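Grestbridge has published the findings of its July survey on fairness and belonging at work. We set out the main points in this thread.

All 500 members of staff were invited to take part, and 423 replied. We thank everyone who gave their time.
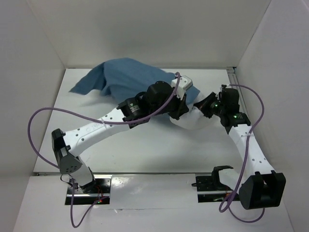
Blue cloth between two robot arms.

Most respondents said they were treated with respect by their own team. Fewer felt able to raise a concern about race or religion with a senior manager - a gap we take seriously.

Colleagues whose first language is not English reported being talked over in meetings more often than others.
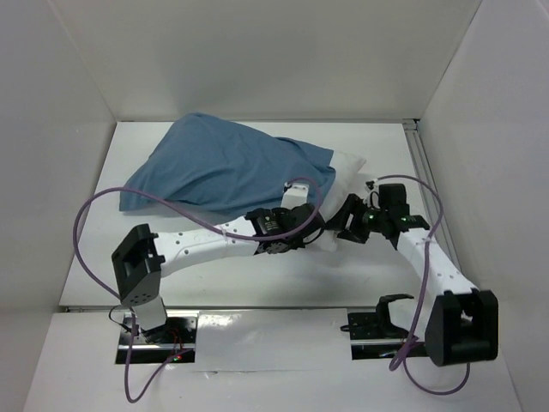

From next month, chairs will share agendas a day ahead and invite written comments afterwards. Nadhirah Govindasamy will lead this work across all 6 sites.

Every line manager will also attend a half-day course on handling complaints of bias, run by Eoin Rafferty.

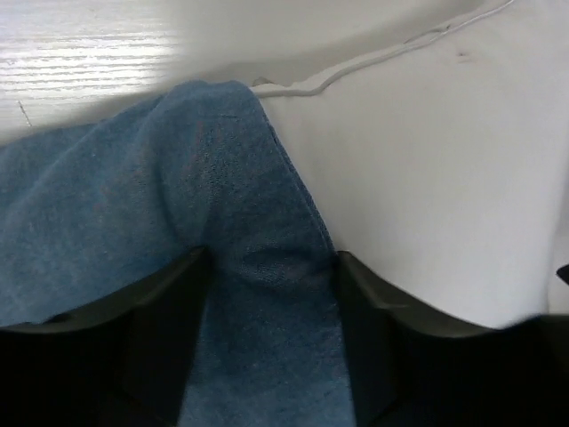 Blue towelling held in a gripper.

Staff may request the full report, including results by site, from the People Office. Questions will be answered in writing.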